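Search articles, topics, people
Last updated October 20, 2022

Pininine wants its robot arm to learn from 3,086 practice runs before February, and so far none of them has involved a real arm. The company's Clondon office is gathering the examples in simulation, where an operator steers a virtual gripper through a dim gray room and every attempt is saved for a learning system called Colden to copy.

Jörg Ehlers, who runs the collection, says 1,301 runs have been kept. Another 124 were thrown out, mostly for clumsy steering. He would not say how often Colden manages a job by itself.

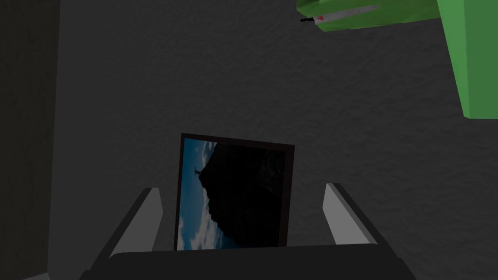
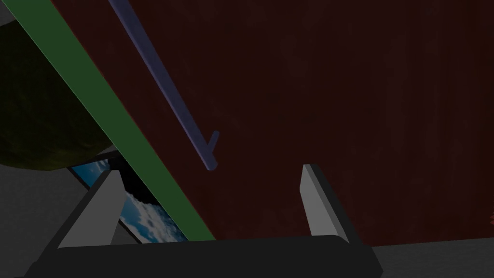
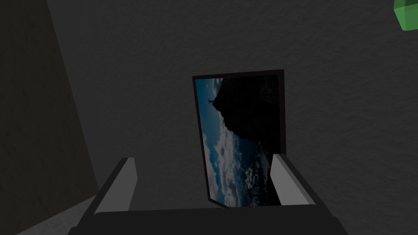
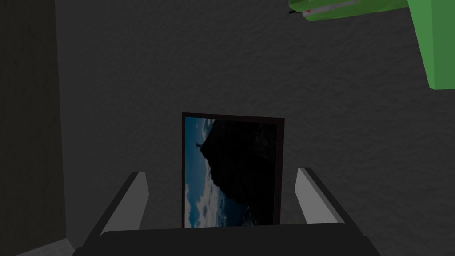
Simulated views from the gripper in one of Pininine's practice rooms. A framed picture with sky and clouds shows up in all four.

Arnar Vestergaard finds the plan thin. He told this site that a model fed on one tidy room tends to learn the room, and that he would trade most of the simulated runs for 55 good ones on real hardware, with bad lighting and a worn gripper.

Ehlers replied that wall textures and lighting will be varied later on. Pininine has promised that kind of thing before: its earlier Sperling project was also meant to move from the screen to a workshop, and the company has published no results from it. No date has been given for a test of Colden on a physical arm, and the practice runs will not be released for outsiders to check.

14 shares | 6 comments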